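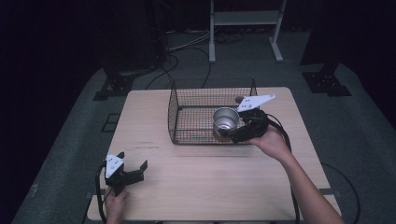 How a small agency books its runway models: a talk with the head booker at Ilura

12/08/2021

Ilura is a modeling agency with two rooms over a shoe repair shop. The head booker has been there since it opened and asked that her name be left out, as the models' names usually get the attention and she likes it that way.

She started as a dresser, pinning hems backstage for a knitwear label called Brirnik. "I was on my knees for most of the show," she said. "You learn what a garment does when someone walks in it. I still look at the feet first."

The agency has 80 models on its books. Most have other jobs. One drives a school bus and can't take a fitting before ten in the morning, so fittings for her are set at noon.

I asked what happens at an open call. The last one, in March, brought in 100 people. Each one walked the length of the room and back, gave a height and shoe size, and had two plain photos taken against the wall. No makeup, hair tied back. "People come in with a portfolio they paid $500 for," she said. "I don't need it. I need to see your face and I need to see you turn around."

She kept 2 from that day. One has since walked for Dönmez, a coat maker that shows every fall. The other is still in school and only works on breaks.

On pay she was direct. A first runway job through Ilura pays $500, and fittings are paid on top – she won't send anyone to a client who wants them free. "Some clients stopped calling when I put that in the contract. Fine. Hodanetti signed it the same afternoon."

Hodanetti is the agency's biggest client at the moment, mostly for evening wear. Its shows run long, and the models change in a hallway with one mirror. She has asked for a second mirror for next season.

What does she tell a new model before the first show? "Eat lunch. Bring your own flat shoes for the trip home. If you lose a shoe, keep walking."

The next open call has no date yet. She said it will be posted on the agency door and on its website, and that walk-ins without an appointment will be seen after the others.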